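Three months with the Plana kit: a workshop owner talks

The owner of a small repair workshop has paid for the Plana kit since spring. It is a gripper, a control box and a support plan, sold by Firkness for 1,508 euros plus 90 a month. I asked her if it is worth the money.

"For the flat parts, yes, from the first week," she told me. "For the small things I had to be patient." Her small things are split rings, which her shop fits to straps and bags. They slide over each other and go down into every fold of the padding.
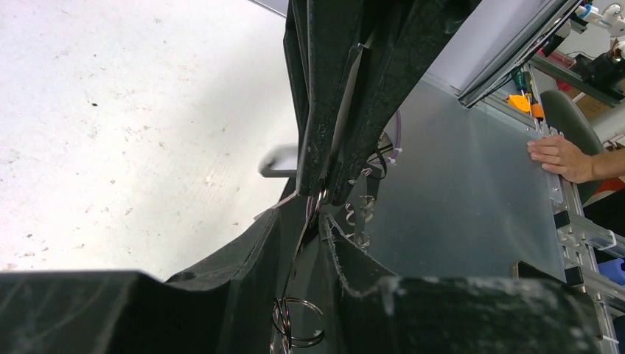
Somogyi, August

The long, narrow fingers are what made her choose this kit. "With wide fingers you cannot go between two pads. With these you can, but you must teach the angle very well." She also looked at the Nendov gripper, which costs 747 euros without support. She decided against it after one phone call. "They were polite, but they wanted me to write the program alone."

I asked about the weak points. She did not need long to think. The soft black padding gives fibers, and fibers like to stay on the finger tips. The manual has only one line about cleaning. "I clean them at lunch and again at four. It should be written in large letters."

The support she calls good, but slow in the mornings. In her last test the kit picked 86 percent of the rings at the first try, and Firkness had promised her nearly the same. "So they did not lie to me - I like this in a seller."

She will keep the plan until winter. Before that she wants a second set of fingers, with a smoother surface, and she is still waiting for the price.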